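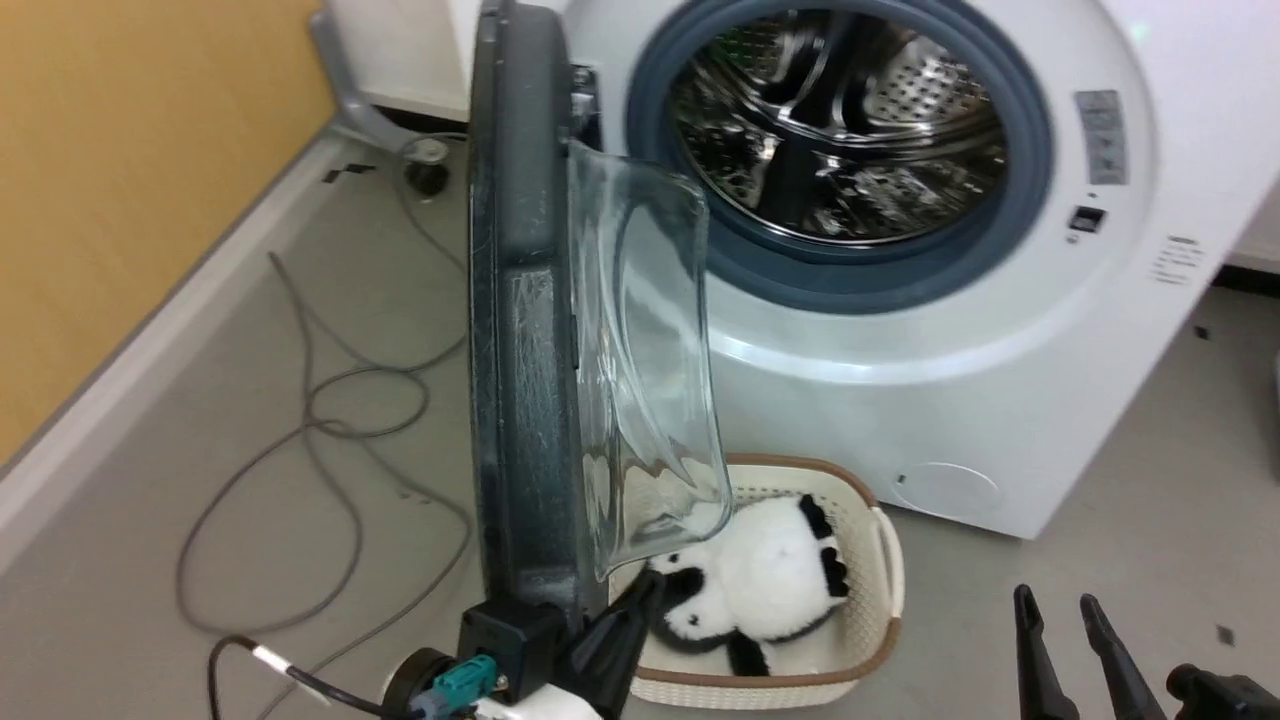 Course notes by the Wurnia lab teaching staff
Handout for the unit on gathering demonstrations, revised 21 December 2023

Before we get to anything with a loss function in it, I would like us to spend a good long while on where the examples come from. Students tend to hurry past this part (I certainly did when I was learning it), and then they spend the spring wondering why a perfectly reasonable policy keeps reaching for the wrong side of a laundry basket.

Our running task this term is laundry, and the version we start with is the panda task. There is a front-loading washer, there is a basket on the floor in front of it, and there is a plush panda to be moved from the basket to the drum. You will drive both arms yourselves through the Janjua leader handles, and the Grellorik recorder will save the joint positions, the gripper openings and the camera streams together. Each pair of students turns in 50 accepted episodes. Last year's class finished with 121 among the pairs who stayed on through July, which sounds like a lot until you start splitting them up by starting position!

What counts as one episode

An episode begins with both arms at rest and the toy in the basket. It ends when the toy is in the drum, both grippers are clear of the opening, and the arms have gone back to rest. Please don't stop recording the moment the toy drops. The trip home is part of the skill, and a policy that has never seen it will happily hover inside the drum forever.

The door can start open or closed, but write down which, because we treat those as 2 separate sets. For the open-door set, the door may be at any angle that leaves a clear path from basket to drum. Look closely at how much room the open door takes up. The clear bowl in the middle bulges out a good way, and with the basket sitting under it, a hand coming straight up out of the basket will meet the bowl before it meets the opening. Most of you will find a path that swings out to the side first and then comes in — let your hands discover it, but once you have a path you like, keep to it for the whole session.

About being consistent, and about not being too consistent

These two pull against each other, and I want to talk it through slowly. Your way of doing the task should stay the same. If you lift with the right gripper in one episode and the left in the next, from the same starting layout, the model sees two good answers to one question and may well settle on something between them. What should change is the world. Turn the panda over. Bury its face. Let a paw stick up in one episode and tuck it under in the next. Slide the basket a little, turn it a little. We ask for at least 8 different toy poses in each batch.

A word on soft things. A plush toy gives you a great many places to grab, and an ear or a paw is so tempting, being right there. Limbs do make good handles, but a toy carried by one paw swings, and the swing can bring it against the rubber seal around the drum. Try for the body when you can reach it. When you do take a limb, lift slowly and let the swinging die down before you go in.

Touching the door

Light contact between a gripper and the door frame is fine, and so is holding the door steady with one arm as the other works. Pushing hard is another matter. The recorder stores position and no force at all, so a firm shove and a gentle rest can look almost alike in the data, and the model has no way to learn which you meant.

Mistakes and second tries

Keep an episode in which you miss a grasp, back off and try again, provided you finish. Those are some of the most useful recordings we have, so mark them "recovery" in the Prolden sheet. Throw out any episode where a person reaches in, where a cable catches on an arm, or where a camera stream stalls. Have a look at the floor before each batch, too, and move any loop of cable that has crept toward the basket.

For next time

Watch five of your own episodes at normal speed, with your partner, and write half a page on where you hesitated. Long pauses matter more than you would guess, and we will be trimming them together in the next session.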